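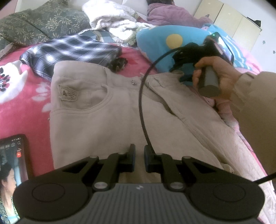
Week 4 is costume week, sort of. I know this is a class on reviewing live music and a few of you looked alarmed when you saw the word "clothes" on the schedule, but a singer makes a decision about the audience before the first note, and what they wear is a big part of it. Somebody who walks out in sequins is telling you one thing. Somebody who walks out in a blue-and-white plaid shirt and beige khakis, creases and all, is telling you something else, and your job is to say what that something is in a sentence or two and then get back to the songs. Please don't write "dressed casually." I get that phrase in every stack of papers and I still couldn't tell you what one of those people had on!

OK, on to the Feltness set we listened to on Tuesday.

Feltness played a 146-seat room, which matters a lot. In a place that small the drummer has to hold back, and you could hear that on the second song, where he switches to brushes and the bass suddenly sounds twice as big. Most of you noticed the switch. Only a few wrote down what it did to the vocal. Go back and listen again from where the guitar drops out – she stops pushing and almost talks the line. That's your review right there, or at least the middle of it.

Compare that with Aseck, who played to 1000 people on the same tour stop. Same kind of songs, same tempos (give or take), completely different job. The pauses between songs are shorter, the choruses get repeated, and there's a clap-along I could have lived without. I don't want you to decide that small is good and big is bad. I love a big loud room. I want you to ask what the room needed and whether the band gave it that.

Some notes on taking notes, as several of you asked:

Write the set list down as it happens, even if you only have half a lyric for a title. You can fix titles later.

Put the time next to anything you might want to mention. "9:40, quiet one, everybody sits" is plenty.

Look away from the stage now and then. Who's singing along? Who's heading to the bar during the new material?

Stop writing for at least one whole song. I mean it, pen down. I usually pick the one I know best.

About openings. Out of 21 drafts last time, 8 started with the line outside the venue. Waiting in line is a fine detail if something happened there, but mostly it's just you warming up. Try cutting your first paragraph and see if the second one can stand up by itself. Mine nearly always can, which is a little embarrassing after this many years.

For next class, listen to the Arrieta live recording, the Cluvport show, all the way through once with no notes. Then play it again and write 300 words on the last two songs only. No biography, no ranking it against the studio album. If you mention the crowd, tell me what you heard them do.

Bring a printed copy, double-spaced, and a pen that isn't black so we can mark up each other's pages.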